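4.3 Choosing a location for the Plosell room sensor

The Plosell sensor measures air temperature and relative humidity and sends a reading to the Damemus base unit every 2 minutes. Readings are only as good as the spot the sensor is mounted in. Complete this section before you remove the backing from the adhesive pad. The pad cannot be reused.

Before you start, confirm that the base unit is powered on and its status light is steady green. If the light is flashing, return to section 3.

1. Pick an interior wall where possible. Exterior walls run colder in winter and will pull the reading down.
2. Mark a point at about chest height. Do not mount the sensor above a door or in a corner.
3. Hold the sensor at the mark and press the button on its underside once. Wait for the display to show a signal value from 1 to 7.
4. If the value is 3 or lower, move the sensor closer to the base unit and repeat step 3.
5. Leave the sensor at the mark, held with painter's tape, for 25 minutes. Compare the reading with a thermometer placed nearby.
6. If the two readings agree within 2 degrees, clean the wall with a dry cloth, peel the backing, and press the sensor in place for one minute.

Note: The sensor reports no reading for the first few minutes after the batteries go in. A row of dashes on the display is normal during this time. 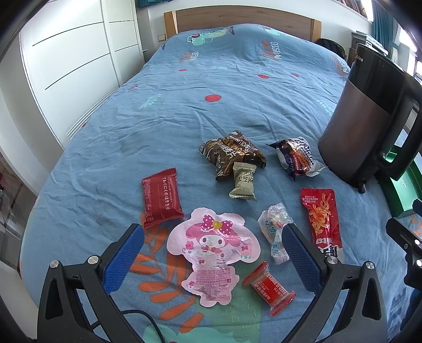

Bedrooms need more care than other rooms, as furniture limits the wall space and the reading is used for overnight control. Keep the sensor out of direct sun at all hours - check the spot once in the morning and once in late afternoon. In a room laid out with a window on one side and a tall wardrobe along the other, the wall on the wardrobe side near the head of the bed is often the best choice. A wall switch plate beside the headboard gives a convenient line to measure from. Leave a hand's width between the plate and the sensor, and do not place the sensor where a curtain or pillow can cover its vents.

CAUTION: Do not drill or drive screws directly above or below a switch or outlet. Cables may run behind the wall. Use the adhesive pad in these areas.

CAUTION: Do not mount the sensor inside a wardrobe or behind a headboard. Trapped air gives a false humidity reading and may cause the dehumidifier output to run without stopping.

7. On the base unit, open Rooms, select Add, and enter a room name.
8. Press and hold the sensor button until the display shows PAIR, then release it.
9. Select Confirm on the base unit. The room appears in the list with its first reading.

The base unit stores the last 1,000 readings for each sensor. Older readings are overwritten - export them first if you need to keep them (see section 6.2).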